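Studlow growers put sheep to work under the apple trees

If you drive out past the Studlow packing shed this month you might catch something you don't often see in an orchard: a mob of sheep, heads down, strolling between the rows as if they own the place.

There are 31 of them, all ewes, and they are three weeks into a grazing trial on the old Baloch block. The idea is pretty simple. The sheep eat the grass and weeds under the trees, they leave manure behind them as they go, and the grower gets to leave the mower in the shed. Orchards in plenty of other places have grazed sheep over winter for generations, but it fell out of favour around Studlow when everybody moved to smaller trees and tighter rows, and hardly anyone under 60 in the district can remember it being done.

Ming-te Wan is one of those keen to bring it back. He grows apples and a few pears on the block, and he spent most of last year talking his neighbours into letting him try.

"I've been mowing these rows for so long I could do it asleep," he said. "You burn the fuel, you pack down the soil, you come back a fortnight later and it's all grown again. Then you look over the fence and there's a paddock of hungry animals. I just thought, well, come on in!"

The ewes belong to a sheep farm at Trenach, on the other side of the river, where feed has been short since the dry autumn. They came over by truck on a Friday morning and were grazing before the ramp had been put away. Ming-te had set aside the whole day to settle them in and says he was back inside for a cup of tea by 10.

It does take some planning. There are 844 trees on the block, and the youngest of them have bark that a bored sheep would happily chew, so those rows have been fenced off completely. The older trees have had their lower branches lifted in pruning so the buds sit out of reach. The mob gets moved to fresh grass every second day using a light electric fence on a reel, and if the ewes start looking up at the branches instead of down at the clover, they get moved early.

Copper is the other big thing. Many orchards use copper sprays to keep fungal disease down, and sheep are far more sensitive to copper than cattle are. Too much of it building up in the liver can kill them. Ming-te left it out of his program on this block last season with the trial in mind, and both the soil and the grass were tested before any animals were allowed through the gate. A vet has been out to look over the ewes and will come back when they leave.
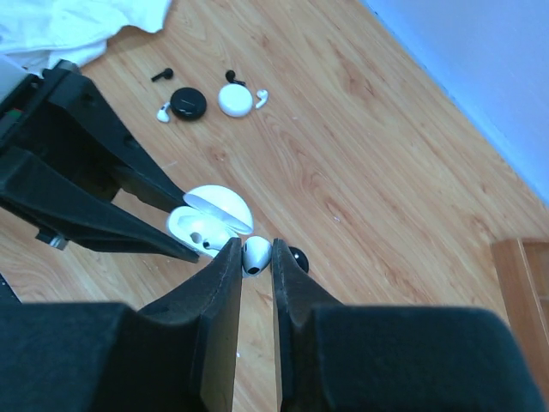 Page last updated: Friday, 4.30 pm

Some of the work is being watched closely by Kistimeo, a small soil and pasture group that has been helping growers in the district for a few years now. Its members marked out strips in the orchard before the sheep arrived. Some strips are grazed, some are mown the usual way and a couple have been left completely alone. They are looking at ground cover, worm numbers and how quickly water soaks in after rain, and they'll do the whole lot again in spring and once more after harvest.

The worms have been a hit already. A group of kids from Studlow came out to help with the first dig and there was a fair bit of squealing, most of it happy. One of the holes was so full of life that the digging stopped altogether while everybody had a turn at holding something.

On money, the sums look good so far, though it's early. Ming-te reckons he would normally put $800 of diesel through the mower on that block over the cool months, before you even get to the hours in the seat. He isn't charging for the grass and the Trenach farm isn't charging for the sheep. Each side thinks it got the better end of the deal, which is a lovely way for a handshake agreement to go.

There may be a bonus in it for disease control too. Black spot, the fungus that leaves those dark scabby patches on apples, spends the winter in fallen leaves. Sheep like eating fallen leaves. Anything they clean up off the ground in autumn and winter is less for the fungus to live on when the new growth comes through. How much difference that makes on this block won't be known until the fruit starts to colour, and Ming-te isn't promising anything.

"If we get a wet spring we'll find out pretty fast," he said.

A few of the neighbours have questions, and they're fair ones. Food safety is the main one. Fresh manure and fruit that people eat raw don't mix, so the sheep will be gone well before the trees flower and they won't be back until the last bin has been picked. Windfalls won't be collected from the grazed rows for juice, either. The grower next door is also a bit worried about his drip lines, which run along the ground. The lines on the Baloch block have been lifted onto a wire at knee height, and so far the ewes have shown no interest in them except to scratch their backs on the posts.

Dogs are the other worry. The orchard sits beside the walking track, and lots of people let their dogs off the lead along there. Signs have gone up at both ends of the track asking walkers to clip the lead on until they're past the last row. Please do! Even a friendly dog can send a mob straight through an electric fence, and these ewes are in lamb.

They'll go home to Trenach before lambing begins. If the spring results stack up, a second mob could come through after harvest, and two other growers in the district have already asked if they could be next on the list. One has cherries, which would be a new test altogether, and the other has a stand of walnuts with grass up to your knees that looks like a sheep's idea of heaven.

There is talk of trying smaller breeds as well. Shorter sheep can't reach as high, which would open up the blocks with low-hung branches, and there's a flock of little ones near Studlow that might be available next year if their owner can be talked around.

In the meantime, anyone curious can come and have a look. Ming-te is holding an open morning at the orchard later this month, starting at 9.30 am at the top gate. Kistimeo will dig a couple of fresh holes in the grazed and mown strips so people can compare the soil for themselves, and the Trenach farmers will be there to talk about fencing, moving the mob and what to check before putting sheep under trees. It's free and there's room for 30 cars on the grass beside the shed. Wear boots, bring a mug, and leave the dog at home.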